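Zundier 800 Adjustable Acrow-Pattern Site Prop

Product code: ZP-800 series
Category: Temporary works / Propping and shoring
Supplied by: Giannakopoulos Site Equipment, Idthorpe depot
Availability: hire or purchase

Overview

The Zundier 800 is a telescopic steel prop for temporary vertical support in new-build housing, extensions and refurbishment. Typical uses are supporting timber floor joists while a bearing wall is altered, holding lintels during curing, and propping precast or block-and-beam floors on small residential plots.

The prop has an outer tube with a threaded upper section, an inner tube drilled at regular centres, a captive pin and a cast collar nut with a fixed handle. Both tubes are hot-dip galvanised after drilling. The base plate and head plate are square, welded on all sides and drilled with four fixing holes each.

The range covers four sizes. Size 2 is the one most often ordered for domestic work, with a maximum extended height of 3,060 mm. This suits the storey heights found on most two-storey plots, including those with a screed allowance still to be laid.

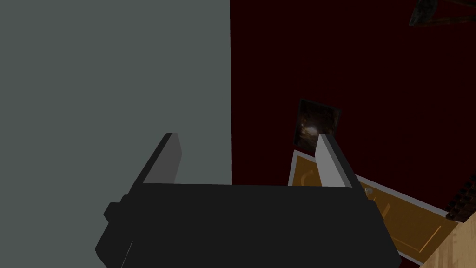

Height is set in two stages. The pin gives the coarse setting and the collar gives the fine adjustment. The collar should never be used to make up a difference larger than one pin spacing. If the thread runs out before the head plate meets the load, lower the prop, move the pin up one hole and start again.

Load ratings

Safe working load falls as the prop is extended. The figures on the rating plate apply only to a prop that is plumb, concentrically loaded and fitted with the correct pin. Reduced ratings apply where the prop is out of plumb or the load is off centre, and these are given in the full data sheet sent with every order.

No rating is published for props used at an angle. Raking support should be designed with push-pull props, which are listed separately.

Ratings are for single props. Where props are used in rows below a spreader beam, the load on each prop must be worked out by the temporary works designer. Do not assume that the load is shared equally. Inner props in a row commonly carry more than the end props, depending on the stiffness of the spreader.

Needles and spreaders

The head plate accepts timber or steel needles directly. Timber should be sound, square-edged and wide enough to cover the whole plate. For steel sections, use the clip-on beam fork, which stops the section from rolling during tightening.

At ground level, props must stand on sole boards unless the slab has been checked for point loads. On fresh ground the sole board should be bedded on compacted hardcore. Props standing on an upper floor normally need a second set directly below, carried down to a solid base.

Setting up

1. Check each tube for dents, bends and cracked welds. Reject any prop with a bent inner tube, however slight the bend.

2. Confirm that the pin is the one supplied. Reinforcing bar, bolts and nails are not acceptable.

3. Lay the sole board and mark the prop centre.

4. Stand the prop, raise the inner tube to the nearest hole below the required height and insert the pin fully.

5. Turn the collar by hand until the head plate touches the needle, then check for plumb in two directions.

6. Tighten with the handle. Do not strike the handle with a hammer or extend it with a tube.

7. Fix the head and base plates through at least two holes each.

8. Recheck all props after the load has been transferred, and again at the start of each shift. 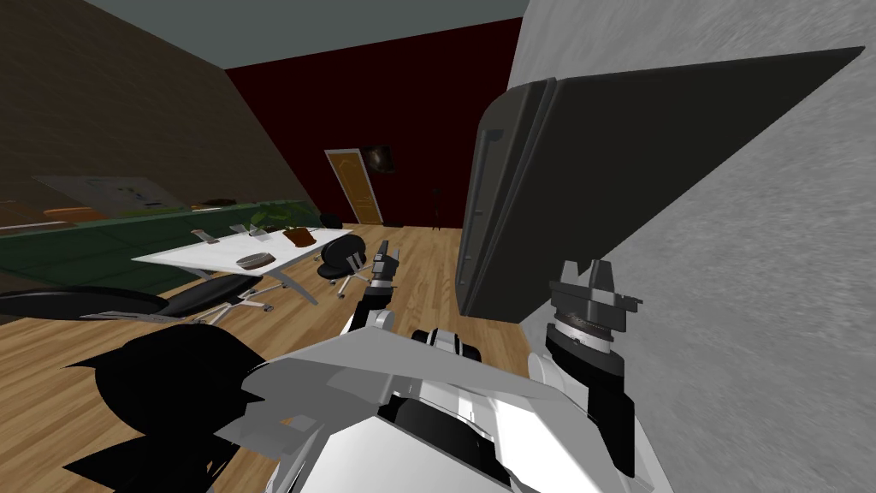 Stripping out

Props must not be removed until the person responsible for temporary works has given permission in writing. For in-situ concrete this will depend on cube results or an agreed curing period. Masonry over a new lintel should be left for at least 7 days in normal conditions, and longer in cold weather.

Release each collar by a quarter turn at a time, working from midspan towards the supports. Stop if any cracking or movement appears in the work above. Once the props are free of load, hold the inner tube before withdrawing the pin.

Inspection and care

Hire stock is inspected on return at the Idthorpe depot. Threads are wire-brushed and lightly oiled, pins are replaced where worn, and any tube outside the straightness tolerance is scrapped. Tubes are not straightened and returned to stock.

Purchased props should be kept under cover, stacked flat on bearers and sorted by size. Mortar left on the thread is the most common cause of a seized collar and should be washed off before it sets. Where a collar has seized, send the prop in for repair. Heating the collar damages the galvanising and can alter the properties of the casting.

Ordering and delivery

Props are supplied singly or in stillages. A full stillage of size 2 props weighs roughly 800 kg and needs a forklift or lorry-mounted crane at the delivery point. Please state when ordering whether mechanical offloading is available. Part loads can be delivered by van and handballed.

A beam fork and spare pin set can be added to any order. Sole boards are sold in cut lengths and are not available on hire.

The minimum hire period is one week, charged from the day of delivery. Hire ends when a collection number has been issued – telephone messages left out of hours are logged on the next working day. Missing pins are charged at the current list price.

Delivery to Idthorpe and Brelimham is included on orders above £249 before VAT. Other areas are quoted by distance. Plots without a made-up access road should be mentioned at the time of booking, as the crane lorry needs firm standing.

Technical enquiries

Questions on loading, spreader arrangements or reduced ratings should be sent to Tsegereda Tekleab, technical desk. Please include a sketch showing span, wall thickness, floor direction and the height to be propped. The desk can advise on the choice of product but does not issue temporary works designs.

For trade accounts and bulk purchase, contact Yoshinori Matsuda at the Idthorpe depot.

Data sheet revision: 13 August 2021. Earlier issues should be withdrawn from site files. The size 4 ratings were amended in this revision; sizes 1 to 3 are unchanged.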